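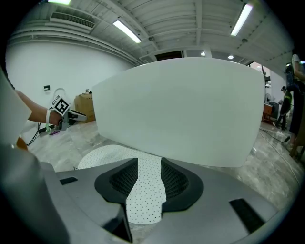
# Keeping the Sabbath on a Rota

Golwood Chapel has 95 members and one service a week, at ten in the morning. The service lasts an hour and twenty minutes. Producing it takes a good deal longer, and until last May the people who did the producing had never written down how much longer.

The figure came out of a dispute over the parking lot. Rezaul Gamage, who had been opening the gate at 7:15 for six years, asked to be taken off the schedule for one month so that he could sit with his family before worship. There was no one to replace him. The elders looked at the rest of the schedule and found the same names on most of its lines: sound, nursery, coffee, offering count, second nursery, lock-up. Eleven people were carrying it. Four of them had not heard a full sermon since the winter.

The pastor, Menaka Samarakoon, took the matter to be a doctrinal one. Her church teaches that one day in seven belongs to rest and worship. It had also arranged things so that its most willing members got neither.

## What the commandment covers

The text in Exodus 20 is broader than many readers remember. It names the householder, then sons, daughters, servants, livestock and the foreigner inside the gates. Deuteronomy 5 repeats the list and adds a purpose clause, "that thy manservant and thy maidservant may rest as well as thou." The rest of the head of the house is assumed. The wording is mostly taken up with everyone under him.

Samarakoon preached on that clause for three weeks. Her argument was that a congregation is a kind of household, and that a rota can make servants of people who signed up gladly.

There is a standard objection, and Darren Birkett made it at the members' meeting. Birkett teaches Old Testament part time at a small college in Ledbridge and has belonged to Golwood since it met in a school gym. The priests worked on the Sabbath. Numbers 28 calls for two additional lambs that day, on top of the regular offering, so their load went up. Jesus cites the case in Matthew 12 and calls the priests guiltless. On Birkett's reading, service in worship is exempt by its nature, and a nursery worker who misses the sermon has broken nothing.

Samarakoon accepts the exemption and disputes how far it reaches. 1 Chronicles 24 sorts the priests into twenty-four divisions, and 2 Kings 11 describes guards who come on duty on the Sabbath and others who go off. The work was permitted, and it was also shared out. A man in the eighth division was not covering for the other twenty-three.

Birkett has since conceded the point about the divisions. He has not conceded the three weeks of sermons, which he considers two too many.

## The changes

The new arrangement has been running since September. No member may serve on more than two Sundays in five. The nursery opens only when two people are scheduled for it, and on the Sundays when they are not, the children stay in the service. Coffee is cold drinks in the summer months. The offering is counted on Monday evening and kept in the safe overnight, which needed a letter to the insurer.

Setup moved to Saturday, from four until five. Lakmal Begum, who runs it, was against the move at first. She works Saturdays until three and saw it as one day's burden shifted onto another. What changed her mind was the length of the job. Done on Sunday with people arriving, setup took two hours. Done in an empty hall it takes 50 minutes, and she is home for supper.

The sound desk was the hardest case. Only Bo-ram Cho knew how to run it. She spent the fall training two others, and wrote a four-page guide that begins with the location of the power switch. In the weeks she was off, there was feedback during the first hymn more often than not. The elders decided to put up with it.

Some things were dropped. The printed bulletin is gone, and so is the second nursery room. A proposal to pay an outside firm to handle parking and cleaning on Sundays was costed at 3000 dollars a year and voted down, on the grounds that the firm's employees were also inside the gates.

## Remaining questions

The chapel in Lonberg, which shares a preaching schedule with Golwood, looked at the plan and declined it. It has 200 members and enough hands that the shortage does not arise. Its elders also thought a fixed limit would turn away people who find their worship in serving. Samarakoon says she has two such members herself. She has asked both to keep to the limit, and one has agreed.

Then there is her own position. A pastor works every Sunday. She now takes Monday off, with the phone in a drawer until evening, but Monday is not the day she preaches about and she does not claim that it is. Birkett has offered her the priests.

Gamage is back at the gate, two Sundays in five. On the other three it is propped open with a cinder block.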